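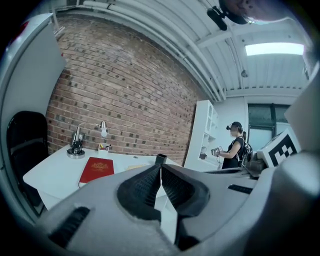

March, the small office

Half past eight in the morning. Came in early to get the desk sorted before the phone started. I have been putting this off since the move from Pratton, and the new shelves from Kinmont are supposed to come before the end of the month, so it needed doing.

The room is better than I gave it credit for when we took it. The brick wall was what I disliked most at the viewing and now it is the part I look at most. It has more colours in it than you think at first, rust and salmon and brown, and some speckled ones that are darker than the rest. I had meant to ask about painting it. I won't now. The white desk looks clean against it, and a white wall behind a white desk would have been like working in a fridge.

I started with the drawers. Most of what came out of them had travelled from Pratton without being looked at: dead pens, a stapler with no spring, two phone chargers for phones I no longer own, and a bag of keys. I tried the keys in everything with a lock. One fits the side cupboard. The others went back in the bag, and the bag went back in the drawer, so I can't claim much progress there.

Then the papers. I made one pile to keep and one to shred, and a third pile formed by itself, as it always does, of things I would need to read properly before deciding. By ten the third pile was the tallest. I put it in a box and wrote APRIL on the side.

The red book stays out on the desk. I tried it in the top drawer first and didn't like having it out of sight. It is a handsome thing with the gold crest on the cover, and the cover shows every fingerprint, so I wiped it with the soft cloth and put it back near the front edge where I can reach it. If I knock it off with my elbow I will have to think again. The old desk had a lip along the front that stopped things sliding, and I still rest my wrist where it used to be.

Quarter past eleven. Cillel rang about the invoices. They want everything from last year in one envelope, in date order. I said they could have it by the end of next week and then went to see whether that was true. It should be. The receipts are in a shoebox and already in months, apart from August, when I seem to have given up. There is one for 75 pounds with nothing on it except the amount and a smear of ink. I think it was the second-hand chair, but I will have to check it against the bank statement.

Lunch at the desk, cheese and pickle. Wiped up the crumbs afterwards.

After lunch I measured for the shelves again. Last time I wrote the figures on the back of an envelope and didn't say which was the width and which was the height, so that was no use. This time I wrote it out in full and taped it inside the cupboard door. The shelves are 40 centimetres deep, deeper than I remembered ordering, and the door will only just clear them if they go on the short wall. I don't want them on the brick. Partly I don't want holes in it, and partly I would like to leave it bare.

I also went through the Bai catalogue for a lamp. The overhead light is fine until four or so and then I find I am leaning in to read. There was one for 20 pounds that looked all right, with a plain arm and a heavy base. I turned the corner of the page down and left it at that. I have bought two lamps from photographs before and sent both of them back.

Three o'clock, tea. I had a look at the account while the kettle was on. The repairs fund stands at just over 3,000, and that has to do the window as well as the shelves. The window can wait until it is warmer. It sticks in the damp and I have got used to hitting the corner of it with the flat of my hand.

The last job was shifting the desk along a little to see whether it would give me more room to get past. It did, but then the drawer wouldn't open fully, and I need the drawer more often than I need the room. Moved it back. The feet had left marks in the floor already, so at least it was easy to find the place again — I lined them up and it was done in a minute.

Took the shredding down at half past four. The bin was nearly full and I had to lean on the lid.

To do tomorrow: August receipts. Ring Kinmont and ask for a morning delivery. Buy envelopes, the large ones with a board back. Find out what the cupboard key was doing in with the others, and whether there is a spare. Take the shoebox home if it rains, as I don't trust that window.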